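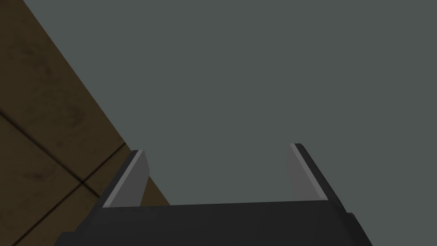 Rendering: two dark gripper fingers over a flat gray-green surface.

Prerik Grundex hand grain mill: my first winter with it

Posted January 17, 2018

I have wanted a grain mill since I was in my twenties and rented a room from Edeltraud Prantl, who ground rye every week in a mill that had been her mother's. You could hear it all over the house. Her bread was dark and sour and kept for days, and I have been trying to bake it ever since with bagged flour and getting something close but never quite the thing. So when my sister asked what I wanted for my birthday, I finally said it out loud, and the Prerik Grundex turned up in a very heavy box.

I love it. I'll get that out of the way, and then tell you about the parts I don't love, because there are a few.

Setting it up

The mill comes in pieces: body, hopper, crank, two steel burrs, a clamp and a little bag of washers. The instructions are one folded sheet and the drawing of the washers is wrong, or at least it doesn't match mine. The thin washer goes on first, then the spring, then the thick one. I put it together the way the drawing shows and the crank wobbled badly, so I took it all apart on the kitchen floor and started over. The second time it went together sweetly and I haven't had to touch it since.

The clamp is the piece to think about before you buy. It opens wide enough for my counter, which is a thick one, but only where the counter sticks out past the cabinets. In my kitchen that means one spot beside the stove. If your counter has a rounded lip underneath, measure first. I keep a folded dish towel between the clamp and the wood and it holds very well, even when I lean into the crank.

Before the first real batch you run a cup of cheap rice through and throw it out. Mine came out gray the first time and clean the second.

Grinding

Okay, the fun part! There's a knob on the front that moves the burrs closer together or farther apart, and the range is huge. All the way open you get cracked wheat, the kind you'd cook for breakfast. Somewhere in the middle is a gritty meal that makes wonderful cornbread. Tighten it down and you get real flour, soft enough that I didn't believe it and kept rubbing it between my fingers.

The finest setting is work, though. I weighed out 492 grams of hard wheat for my usual loaf and took it through on fine in one go, and my arm let me know about it the next morning. What I do now is grind it coarse, then pour it back in and grind it again on fine. It sounds like twice the job, but each pass is so much easier that I end up less tired. I switch arms halfway. My left arm is hopeless and getting better.

Rye is easier than wheat. Spelt is easier still. Popcorn is the hardest thing I've tried and it has to start on the widest setting or the crank simply stops. I did a small amount of buckwheat for pancakes and it went through like nothing, and those pancakes were the best thing to come out of my kitchen all January.

Don't put anything oily in it. The sheet says so, and I ignored the sheet and tried flax, and I spent the evening with a toothbrush and a bowl of rice getting the gunk out of the burrs.

The bread

I was nervous about this part, having waited so long. Fresh flour acts differently. It drinks more water, and it ferments faster, so my first loaf overproofed and spread out like a pancake. Tasty, but flat. I now add a splash more water than my recipe calls for, let the dough rest before I knead it, and start checking it well before I used to.

Then I made the rye. Same sour starter I've been feeding for years, same pan, and the smell when I opened the oven took me straight back to that house. I took half the loaf over to Fatima Eze next door, who doesn't even like rye, and she came back for the other half.

I won't tell you that everything needs fresh flour. I still buy white flour for cakes and pizza. But for whole grain loaves, crackers and anything with rye in it, the flavor is so much bigger – nutty and a little sweet, with none of that dusty bitterness you get from a bag that's been open too long.

Noise and mess

It's a hand mill, so it growls. I can hear the radio over it if I turn the radio up. It won't wake the house from behind a closed door, but I wouldn't grind right under someone's bedroom.

The flour drops straight down from the front of the burrs, and on fine it also drifts a bit sideways. A wide bowl catches most of it. A wide bowl on a baking sheet catches the rest. I would have liked a chute or some kind of cover, and Prerik doesn't make one.

Cleaning is a dry brush and nothing else. No water near the burrs, ever.

Things I'd change

The crank handle is smooth wood, very pretty, and it gets slippery when your palm is warm. I wrapped mine with cotton tape. The hopper could be deeper too, as it holds only enough for a small loaf before you have to stop and refill. And that instruction sheet needs a new drawing.

What about the Omoregie?

A few readers have asked how it compares to the Omoregie tabletop mill. I've only used that one at a baking class over in Stollilville, so take this for what it is. It stands on its own feet, which is nice if your counter won't take a clamp, and the hopper is much bigger. But it slid around under me on the fine setting, and I couldn't get the flour as soft. For coarse meal I'd be happy with either.

If you bake whole grain bread most weeks and you don't mind a bit of cranking, I'd get the Grundex and be glad of it. If you bake once a month, borrow a friend's first. I have a bag of emmer on order and I'll add a note on how it grinds once it gets here.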